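Deststead Shared Workroom
Progress report to the Pulteo Fund
Thursday, April 4, 2019

We are four months into the refit and this is the report I have been looking forward to writing. The last one was mostly about permits, paint samples and a long argument over where to put the coat hooks. This time there is a room to talk about! People are working in it, the walls are white from one end to the other, and the old drop ceiling has gone for good.

Where we were at the last report

When we wrote to you before, the upstairs floor at Deststead was still split into six small offices with a corridor down the middle. The tiles overhead had been patched so many times that no two rows were the same color. We had your first payment in hand, a contractor we liked, and a plan on graph paper that had been folded so often it was coming apart at the corners. The plan said "one big room" and not a lot more than that.

The ceiling

Taking the tiles down was the part we were most nervous about, and it has made the biggest difference of anything so far. We had budgeted for a new suspended ceiling in case what was up there was too ugly to leave on show. It wasn't. Once the dust was cleared and everything had been brushed down, the whole group agreed to leave it exposed, and the money set aside for new tiles has gone into lighting and sound panels (see the costs section further down).

The thick white beam was the one real question. The first drawings had it boxed in with plasterboard, which would have brought the headroom down and made the near part of the floor feel like a porch. We asked Witier, our contractor, to price up leaving it alone and painting it to match the walls, and that came in cheaper as well as looking a great deal better. It marks the change between one part of the ceiling and the next, and people have already started using it as a landmark. "Meet me past the beam" is a thing you hear up here now.

The walls

Two coats of white throughout, with a third on the stretch where the old corridor used to run. You could still see the ghost of the door frames after the second coat when the afternoon sun came in low, so Witier came back and skimmed that section again before repainting. They did not charge us for the extra visit and I would like that noted, as they have been a pleasure to deal with from the start.

We did talk about a color for the far wall. Green had a strong following for a week or so. In the end we decided to live with white until the fall and see what the room asks for once the shelves are up and there is more going on in it.

Tables and seating

The brief we wrote for ourselves last year said the furniture had to be light enough for one person to shift and strong enough that you could lean on it with your full weight. That ruled out a lot of catalogs. We settled on light wooden tops with thin metal legs, partly for looks and partly so the floor can be swept underneath without anybody having to lift anything. The Takeda range of folding chairs we had asked about turned out to be too low for the standing-height benches, so those went back and we are still looking. If another of your grantees has a stool they love, please pass the name along.

Tables are being moved around a lot, which pleases me no end. The first week they stood in tidy rows the way the delivery crew had left them. By the second week they had been pulled into an L, then a long run, then a sort of horseshoe. We have stopped putting them back at the end of the day and simply ask that the path to the stairs stays clear. 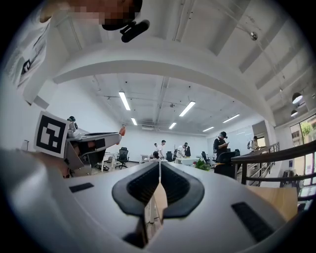 The floor took longer to sort out than the tables did. When the partitions came out they left strips of bare subfloor in a grid, and the old covering on either side had worn at different rates. We tried a patch repair in one corner and it looked like a patch repair. Witier suggested lifting the lot, and after a weekend of going back and forth over the numbers we said yes. It added four working days to the schedule and I think it was worth every one of them.

How the room is being used

We opened the floor to daytime members as soon as the paint was dry, a little ahead of plan. The thinking was that people would tell us what was wrong with it much faster than we could guess, and they have been wonderfully forthcoming. The most common requests have been for more outlets near the middle of the floor, a proper place for wet umbrellas, and somewhere to take a phone call that isn't the stairwell.

Bench work and hands-on projects have taken to the room faster than desk work has. I had pictured laptops and quiet, and there is some of that in the mornings, but the big tables draw people who need to spread out and stand up. It is a busier and more cheerful floor than the one I had in my head, and the plan for the second half of the year has been changed to suit. Two of the quiet desks we had penciled in will be another bench instead.

Sound

A large open room with hard walls and no tiles overhead is loud, as several of you warned us at the site visit. You were right. Voices carry the full length of the floor, and a dropped tool at one end makes people jump at the other. The first batch of sound panels is on order and will be hung between the lights, starting on the far side of the beam where it is worst. We have also put felt under the feet of everything that moves. It costs next to nothing and helped more than I expected.

I would like to hold off on buying the second batch until we have lived with the first for a few weeks. If they do the job on their own, the money can go toward the phone booth.

Costs

We remain inside the budget overall. The main movements since the last report are these:

New suspended ceiling: not needed, full amount released.
Beam: boxing-in removed from the contract, painting added, a small saving.
Floor covering: over by $2000, covered from the ceiling money.
Felt, door stops, hooks and other small hardware: $592.
Sound panels, first batch: ordered, invoice to follow.

The small hardware line is higher than we said it would be, mostly on account of the hooks. We bought a cheap set first and they bent under winter coats. The replacements are solid and I don't expect to be writing to you about hooks again.

What has not gone well

The outlets. We had the electrician in before we knew how the tables would be used, so most of the power is along the walls and most of the people are in the middle. For now there are covered floor cables, taped down and checked each morning, and it is safe, but I don't want it to be the long-term answer. We are getting a price for drops from above, which the exposed ceiling makes a good deal easier than it would have been under tiles.

Storage is also behind. The shelving was meant to be in by now and the supplier has moved the date twice. Until it arrives, members are keeping project boxes under the tables, and by the end of the week it gets crowded down there.

Next steps

Between now and June we plan to hang the first sound panels, get the power sorted out in the middle of the room, put up the shelving on the long wall and choose stools. We will also finish the small kitchen corner at the top of the stairs, which currently has a sink, a kettle and a great many opinions about mugs.

We would love to have you back for another visit once the panels are up. Ninety minutes would be enough to see everything and have a coffee, and mornings are best if you want to hear yourselves talk. The drawings for the power drops will follow by email as soon as we have them, and I would be glad of your comments on those before we sign anything – your notes on the stair rail saved us from a mistake last time.

Thank you again for backing this. It is a joy to come up those stairs in the morning and see the whole length of the floor.

The Deststead project office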